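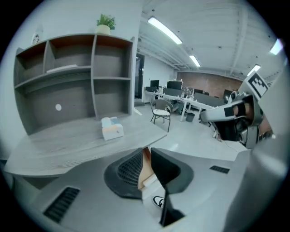 Arranging a Four-Part Medley for Concert Band
Speaker notes, Cor Postma
Hultcombe session, February

1. Opening
Handout is the Prultcombe score, 269 measures. Ask who has a copy. Page turns are marked in the conductor's part only.

2. Source songs
All 4 come from the second Wurau album. Original keys: E flat, C, G, B flat. Two have horn lines that can be used nearly as written. The ballad has none, so the clarinets take the vocal line and the horns hold chords.

3. Key plan
Start in E flat. Drop to C minor before the second song and arrive in C at measure 74. The move to G uses a shared chord. Play the piano reduction. Pause for questions.

4. Tempo
Songs one and two share a pulse. Song three is half time: the old quarter note becomes the new eighth. Florence Doucette marked this wrong in the first draft and the low brass came in early. Show both versions.

5. Cuts
Full versions run to 597 measures in total. First cut left 390. The third verse of song two went next, then both guitar solos. Keep the trombone break.

6. Scoring problems
Trumpet one sits above the staff too long in the last section. Give eight measures to trumpet two. Cue the bassoon solo in tenor sax for bands without bassoon.

7. Listening
Play the Maes recording from the bridge of song three to the end. Stop before the applause. Collect marked scores at the door.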